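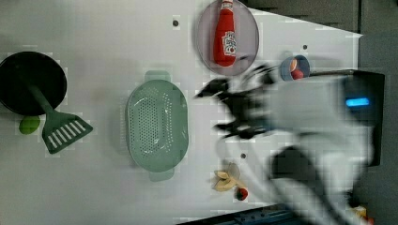

Utensils on a white tabletop: a frying pan, a slotted spatula and a colander, with a lime.

Ebihara Household Cooking Vocabulary
README, release 3

Overview

The Ebihara Household Cooking Vocabulary is a collection of words and short phrases that people use at home when they talk about preparing food. It records what speakers call their utensils, the verbs they use for common kitchen tasks, and the expressions they use for amounts, heat and doneness. The collection holds 800 headwords in English, each with the regional and family variants reported by speakers. It is maintained by the Ebihara Archive of Everyday Language and is intended for teachers, dictionary editors, translators of cookbooks and students of regional speech.

The collection contains text only. Audio recordings of the interviews are held separately and are not part of this release.

Background

The work began as a supplement to a survey of household speech in Boltberg and Skitoston. The original survey form had one page on the kitchen, and the replies to that page were longer and more varied than the space allowed. Speakers disagreed on matters as plain as whether a skillet and a frying pan are the same thing, and many wrote in the margins. Solène Baudry proposed a separate study, and the first release followed. Zondton was added in the second release.

Contents of the release

headwords.txt – one headword per line, with part of speech and a short definition
variants.txt – reported variants, each linked to a headword and a place code
phrases.txt – multiword expressions, such as "cook it down" and "a good glug"
speakers.txt – age band, place code and languages spoken at home, with no names
notes.txt – editorial remarks on disputed or unclear entries

All files are plain text in UTF-8. Fields are separated by tabs. An empty field means that the question was not put to the speaker. A single hyphen means that the question was put and the speaker gave no answer. Users who import the files into a spreadsheet should check that these two cases are kept apart.

How the material was gathered

Interviews were held in the homes of speakers or in public libraries. Each interview lasted around 20 minutes and followed a printed guide prepared by Ayanda Engelbrecht. Speakers were first asked to talk through a dish they cook often. They were then asked for the names of common utensils and for any other names they had heard from parents or neighbors. Interviewers were instructed to avoid supplying a word before the speaker had offered one. Where this rule was broken, the entry carries the code P (prompted).

Spellings follow the speaker's preference where one was stated. In other cases the editors used the most common dictionary spelling. Words borrowed from other languages are given in the form used by the speaker, without italics or added accents.

Editorial practice

A variant was accepted if at least 5 speakers from different households reported it, or if it appeared in a written family recipe shown to the interviewer. Variants below that level are kept in notes.txt. Chiyo Yokoyama reviewed the utensil entries, and Wen-hsiung Wu reviewed the verbs. Disagreements were settled by Wakana Oda, whose decisions are marked WO.

The utensil entries gave the most difficulty. "Spatula" covers a flat turner for some speakers and a flexible bowl scraper for others, and a fair number use the word for both. "Colander," "strainer" and "sieve" overlap in a similar way. The editors have kept each sense under its own number and have not marked any of them as standard.

Known limitations

Speakers over the age of 60 are heavily represented, especially in Skitoston. Younger speakers were harder to reach during working hours, and evening sessions were offered only in Boltberg. The collection should not be used to make claims about how common a word is in any of the three places.

Baking terms are thin. The interview guide asked about a dish cooked often, and most speakers chose something made on the stove. Terms for outdoor cooking were excluded from the start.

The place codes in phrases.txt were revised for this release. Codes from earlier releases do not match and should not be combined with the current files.

Changes since release 2

Duplicate entries under "simmer" and "slow boil" have been merged.
The definition of "pinch" has been rewritten.
Prompted answers are now marked in variants.txt as well as in notes.txt.
Missing age bands in speakers.txt have been filled in where the paper forms allowed.

Terms of use

The files may be copied and adapted for teaching and research, provided that the archive is named as the source. Commercial publishers should request written permission before reprinting more than a few entries. Attempts to identify individual speakers are not permitted.

Corrections

Corrections are welcome and should cite the headword and the place code. Reports received by the end of November will be considered for the next release.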